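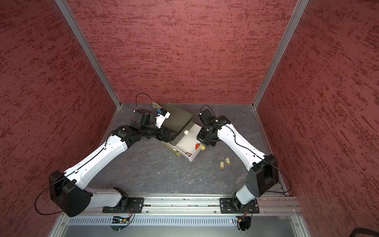 Vusumuzi Msimang asked us once why a shop this size needs written rules at all, and would we still follow them with a customer standing in the doorway. Fair question. Yes, and we have. This page is mostly the answer.

About Irar

We set up and look after small two-arm robot stations. Handling work mostly – boxes, lids, small parts. Started by Deisy Llanos and Teófilo Pacheco, now 7 of us. One floor, one loading door, bad parking.

How we work

Both arms on one rail, bolted down, every screw checked before power goes on. Not after lunch. Before.

Hands stay out while the arms are live. No reaching in for a dropped tag or a ball. Stop the station, then reach.

Slow speed for any new task. First 15 runs are watched by a person who does nothing else – no phone, no email. Then it gets signed off or it dosen't.

Two arms on one object is its own task with its own sheet. One holds, one works, and the sheet says which.

Cables looked at daily, at the wrist especially. Worn cable, station's off. Whoever spots it hangs the tag, no permission needed.

Everything goes in the log. We're at 1,417 entries, some of them one word long (Yolanda is working on that). Near misses go in too, no names attached.

Where the rules came from

The first set was copied from an old Clanix job and ran to far too many pages. Ehsan Satti cut it down in June 2020, and we still use his version with edits. It gets reread every July, out loud, whole shop. Takes most of a morning.

Working with us

Customers get the same sheets we use. Castaño and Urnico both run them on there own floors now. Want a copy before you sign anything? Ask Yolanda Inga at the front desk.

Visitors – closed shoes, sleeves up, stay behind the line until somebody waves you over.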